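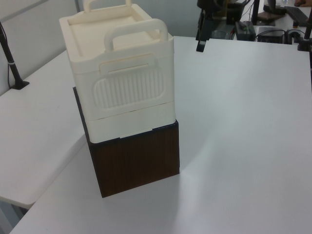 Category: Household storage

2 min read
Print | E-mail

A handled storage box is a lidded plastic container with one or more carrying handles, used for sewing supplies, craft materials and small tools. Many have two arched handles on the lid, a molded latch tab in front and a shallower bottom section marked off by a seam.

Retailers often call such boxes "stackable." The term has no agreed meaning. A box may sit well on a flat wooden cube, but upright handles leave little room for anything on top. The Uvitz catalog lists 9 models as stackable and gives a load limit for only 2.

Claims that ribbed front panels add strength are seldom backed by tests. Skikimier, a maker based in Purkville, dropped the claim in September.

See also: Sewing box; Tote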